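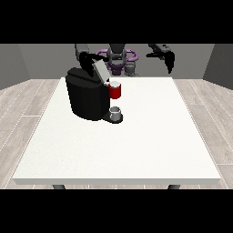
Computer rendering of a rectangular table with a white top on a wood-textured floor.

Table height

Table height is the distance from the floor to the upper surface of a table. In furniture selling and home advice it is often treated as a settled matter, with a "correct" figure for dining, writing, kitchen work and so on. The evidence for most of these figures is thin. Many were copied from one trade list to the next, and the reasons given for them tend to be later than the figures themselves.

The 30-inch figure

The best-known rule says that a dining table should stand 30 inches from the floor. Sellers commonly describe this as the height that suits the average adult. Who the average adult was, and who measured them, is seldom stated.

The rule is sometimes traced to a joiner's handbook of 1827, which is said to have fixed the height for the whole trade. The furniture historian Mirjana Ristić looked at the passage and found that it gives a height for one writing table made to a customer's order, with no advice to other makers. The claim is still repeated in sales leaflets, usually with the year and without the book.

A more ordinary explanation is that tables and chairs settled together. Once a workshop made most of its chairs with seats at one height, tables that did not match were hard to sell. This would account for the figure without any study of the body at all. It also leaves open whether the chair was right in the first place.

Surviving tables are a poor guide. Legs were cut down when they rotted or when a room was changed, castors were added and taken off, and a table now standing at 30 inches may have begun life well above it. Ristić has complained that museum labels give the present height as though it were the maker's.

Tables and posture

Claims that a given height prevents back pain are common. The most quoted source in Spanish and English trade writing is the Tovden survey, which asked 903 office workers about their desks and their aches. It reported fewer complaints among those who called their desk "comfortable". Candela Mateos pointed out that people with sore backs might well be less inclined to call any desk comfortable, and that the survey never measured a single desk. Tovden, a maker of adjustable legs, has kept the result in its catalogue.

Later work by Gilang Ismail did use a tape measure. Over 20 weeks, office staff were moved between desks of different heights, and most preferred whatever they had been using longest. Ismail drew few conclusions from this — the group was small and several people dropped out — but the study has been cited both for and against fixed heights.

The elbow rule

A second rule holds that the table should meet the bent elbow of a seated person. It has the merit of starting from the user. It says little about what the user is doing, however: kneading dough, threading a needle and eating soup call for different positions of the arm. Bienvenido Mercado, who taught cabinetmaking, allowed his pupils to use the rule for desks and told them to ignore it elsewhere.

Children's tables

Makers of nursery furniture sell tables in graded sizes, usually by age. The Weria scale is the most detailed of these. As children of the same age differ a good deal in height, grading by age is hard to defend except as a help to shoppers. The makers have not published the measurements behind the scale.

See also

Chair
Desk
Trestle table
Worktop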